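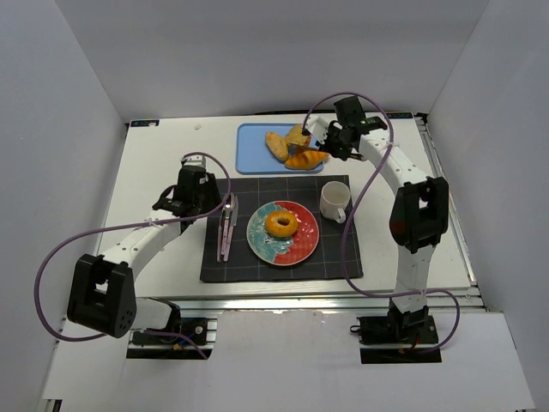

Gallery > Table Settings

Pastries on the Blue Tray

Posted 09/01/2018

I have a real weakness for breakfast tables. Dinner tables get all the attention with the candles and the folded napkins, and then morning comes and everybody eats over the sink! So this little corner of the Dovness gallery is all about pastries, trays, placemats and the plain business of putting a fork down where somebody can find it.

Blue tray, pastries, white tabletop. I could look at that blue all day — baked things are nearly always some kind of brown or gold, and I love a strong color under them.

Cutlery on the placemat. I'm a big placemat person (a tablecloth is one more thing to iron, and I will not iron before coffee). It marks out the spot for one person, and the tray can stay a bit further back for sharing.

A few notes, because I always get asked. When I'm buying a tray I look for one with a bit of a lip, and I carry it through the house fully loaded before I decide I like it. My own everyday one came from Dellero and has made it through 11 moves, if you count the two times I only went down the hall. For placemats I like anything that wipes clean. Jam gets everywhere.

If you're setting up something like this at home, put the placemat down first and the cutlery on it, then find a place for the tray that doesn't make people reach across each other with their sleeves in the butter. Pastries go out last at my house or there are none left by the time we sit down.

This gallery just went past 2,000 visits, which made my whole week, so thank you! The Drorkard album is next, mostly soup bowls and one very large ladle, and I'm hoping to have it up in November.

Filed under: breakfast, trays, placemats, pastries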